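The Front Room at Prernthorpe
4 min read

Prernthorpe is a rental house with a formal front room, and the front room is the part people ask about. I have looked after it since February, together with Jucélia Lins, who does the upstairs. The notes on this page cover the furniture, how it is kept, and how the room gets tidied between one group of guests and the next. They were first written for Eusebio Villalobos when he took over the late shift, and I have left most of the wording alone.

The furniture came with the house. The owner, Darlene Lavoie, bought the sofas and the coffee table together from a dealer called Viklund and has kept them together through two moves. She paid 400 for the table and has never told me what the sofas cost. The table is 40 centimeters high, a little low for eating at, though people do.

Start with the floor. Small trash goes first, by hand, before any vacuum comes into the room. Tissues clog the hose, and anything metal will rattle around in the head and scratch it.
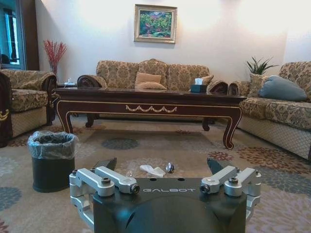 Work from the sofas toward the door and check under the coffee table on the way. The carpet has enough pattern in it that small things are easy to miss if you only look from standing height. Get down once on each side of the table. Coins and hairpins go in the dish in the hall. Everything else goes in the bin with the bag folded over its rim, and the bag is changed every time, full or not.

The coffee table has a glossy reddish-brown top and shows every fingerprint. Use a dry cloth first, then one that is barely damp, then dry again. No spray polish. Jailson Barbosa, who repairs furniture in town, looked at the carving on the apron and said to use a soft paintbrush for the dust in the garland. The same brush works on the scrolled feet. The tissue box stays on the table, at the right end. If it is nearly empty, put in a new one from the Olby carton in the closet.

The sofas are beige with a brown damask pattern. Brush the seats with the grain, then the backs. The carved arms get the dry cloth only. Lift every cushion and run a hand along the back of the seat. The cushions are mostly beige, with a blue-gray one that belongs on the angled sofa. Guests move them all over the house, so check the bedrooms before deciding one is missing.

Vacuum last. The whole carpet takes two passes, one in each direction, and the legs of the table should be gone around slowly. Yasmine Tazi lent us her Fota for a while and it was too strong for this carpet, so we are back to the old upright on its low setting.

Close the curtains halfway when you leave. The key goes back on hook 71.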